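Ata da reunião de novembro do clube de fanfiction Zultetti

Início às 20h, na sala de cima. Presidiu Souad Tawfik, secretariou Raelene Whitelaw. Onze presentes, o nosso recorde desde a primavera!

1. Saga partilhada "As Marés de Sturkov"
A Souad leu em voz alta o capítulo de abertura, em que a rainha Odoi regressa à cidade submersa e encontra os faróis acesos. Muitos aplausos e uma discussão óptima sobre a idade da personagem, que na versão anterior era bem mais nova. Ficou decidido manter a rainha velha e teimosa. O capítulo tem 3125 palavras e vai para a página tal como está, só com duas vírgulas corrigidas.

2. Conto de Natal
A Raelene apresentou um rascunho de 1546 palavras passado no porto de Dutness, com os contrabandistas do segundo volume. O final dividiu a sala - metade quer que o navio parta, metade quer que fique. A autora leva as duas versões na próxima reunião e votamos depois de ouvir ambas.
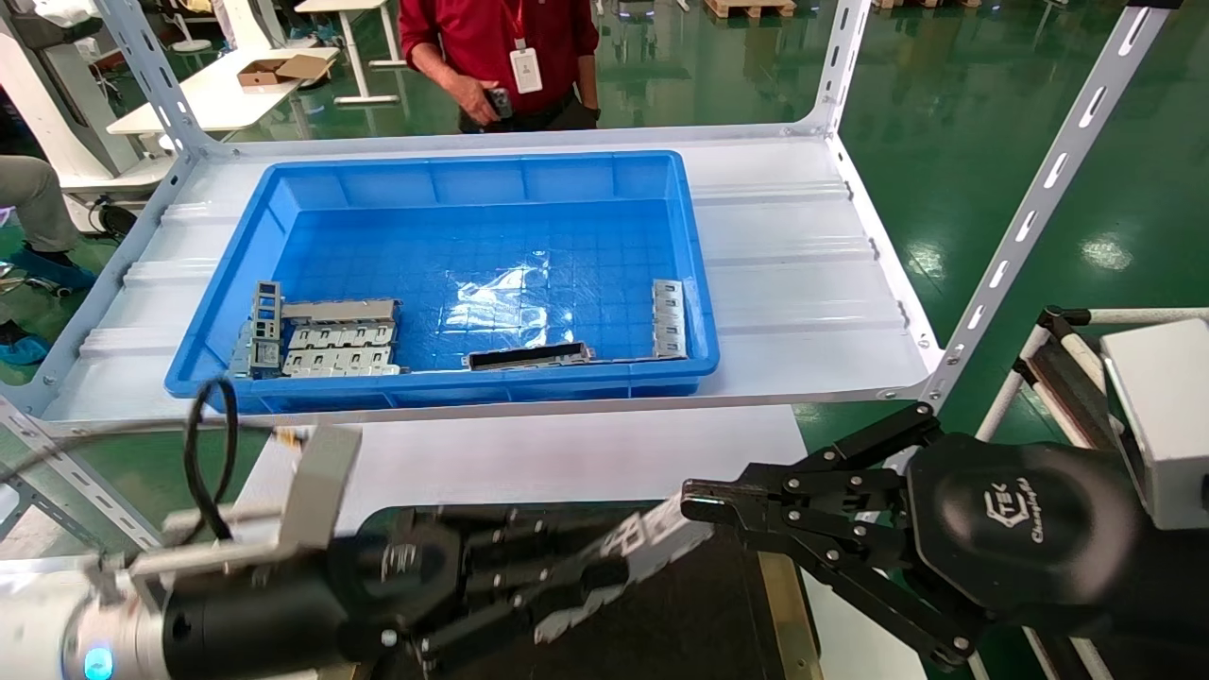 3. Glossário do universo
Continua a crescer e está a ficar lindo. Faltam as entradas sobre a Guilda dos Relojoeiros e sobre as línguas do norte. Para a oficina da Guilda, a Souad propôs trocar as eternas engrenagens de latão por peças como os conectores metálicos do tabuleiro azul, com o conector prateado alto, de pé do lado direito, a servir de modelo para a torre do mestre. Aprovado por unanimidade e com entusiasmo! A Raelene escreve a entrada.

4. Outros assuntos
Pede-se a quem comenta capítulos que assinale os spoilers logo na primeira linha. O desafio de escrita de dezembro terá como tema "uma carta que chega tarde", cerca de 20 linhas por pessoa.

Reunião encerrada às 22h10.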